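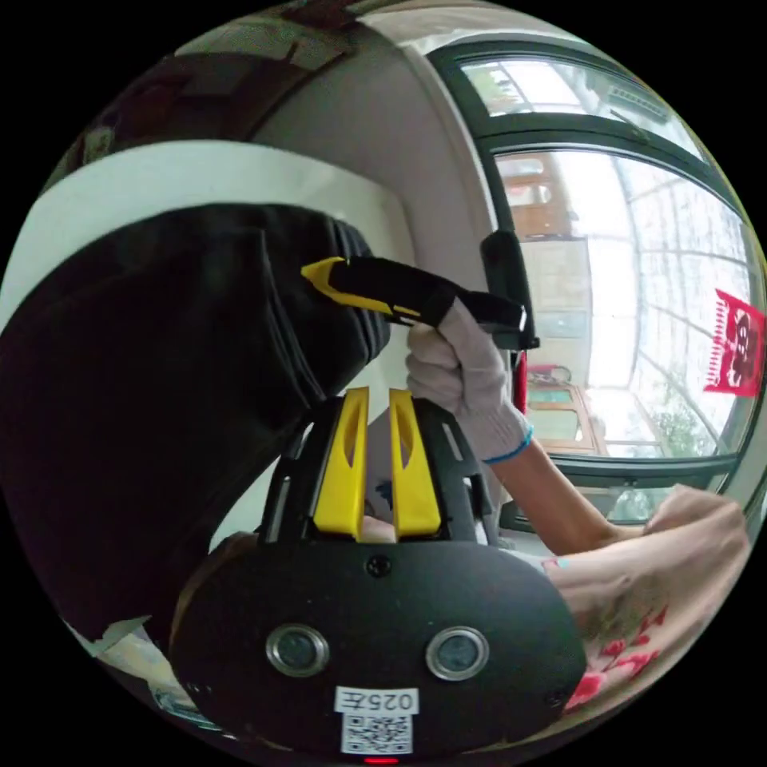 23 Jan 2026. Glue tests, Metness paste, second batch

Wheat paste again. The December batch went sour in its jar behind the kettle and was only found by smell, so this one has a label with the date on it and lives in the fridge, next to the milk. Please read the label before making tea.

Recipe as before, one part flour to 4 of water, cooked slowly and sieved twice. Smooth at first, then a skin, then the usual lumps, which I am told are my fault for answering the phone. Thinned a little for the Livton paper, left alone for the Stanau board.

Livton paper: cockled as soon as the paste touched it. Pressed under the big weights for 18 hours and came out nearly flat, if viewed by someone kind. Grain was running the wrong way on 2 of the sheets. I had marked the grain direction in pencil on the back and then pasted the back.

Stanau board: no complaints. Warps towards the pasted side, as board does, and came back once the lining went on. The cheap stuff beats the expensive stuff again and I shall not be mentioning this to whoever signed for the expensive stuff.

Sanding the spine edges: went up to 800 grit, a waste of an afternoon. Stop at something coarser. Nothing sticks to a polished edge, including, it seems, advice written in this notebook last year.
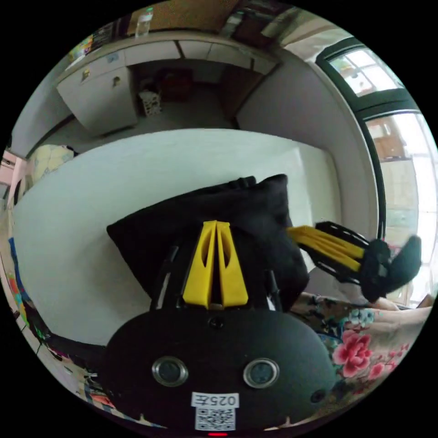

Black fabric, yellow fingers.

Cloth covering still to do. The Feng cloth has a paper backing that lifts at the corners if the paste is too thin, so try the thick end of the jar. Cut turn-ins wider than last time. Last time's were a brave effort at economy and did not reach.

Still wanted: blotting paper, a sieve that has not been used for soup, bone folder (the good one, whoever has it).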